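Gunder workshop, notebook. August, afternoon

Sorting out the supplies table before the Devadiga order comes in. Too much small stuff has been living loose on the shelf by the door, and the last two people who went looking for bin liners gave up and used carrier bags.

Plan is one blue plastic tray per job, kept on the white table until we agree on the shelf order. Started with the blue one with the gridded floor. Cartons stay upright, rolls go on their side. 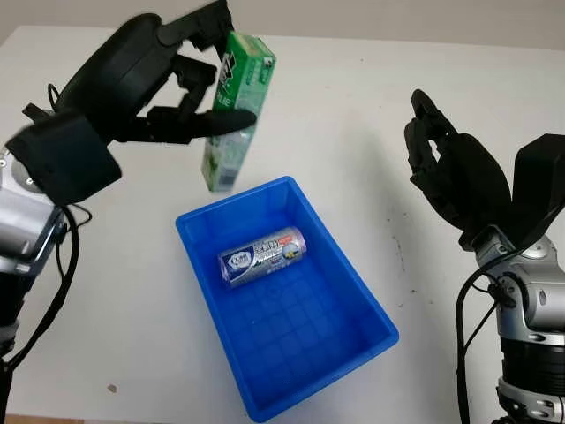

Shelf clearance at Zarcombe is 200 mm, so anything tall has to go on the top row or stay out. Measured it twice, once with the liner paper in. The paper takes up next to nothing but it does ruck up when a tray is pushed to the back. Might leave it out altogether.

Labels: the 40 mm ones peel at the corners. The 70 mm ones hold, though they wrap over the rim on the small trays. Cut 8 down with the guillotine and put the offcuts in the drawer. Elitz label tape is nearly finished, need another before the next lot.

Wiped the table top down at 3. The small dark marks don't shift with washing-up liquid. Leave them. 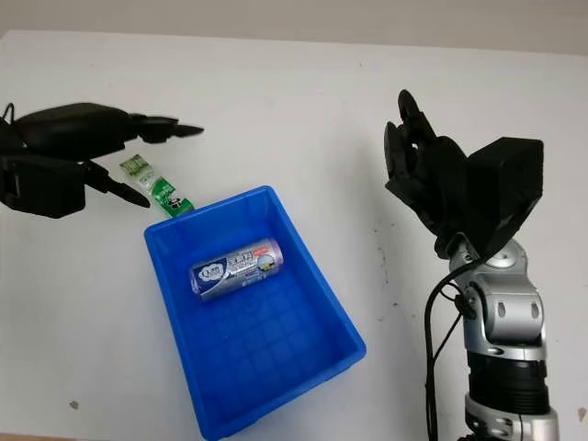
Blue bin with a packaged roll on its side, probably bin bags. Green and white packet standing at the far end.

Still to do: decide if packets get their own tray or share with the rolls. Check the top row at Zarcombe for wobble. Move the spare tape out of the Devadiga box, it gets lost in there every time.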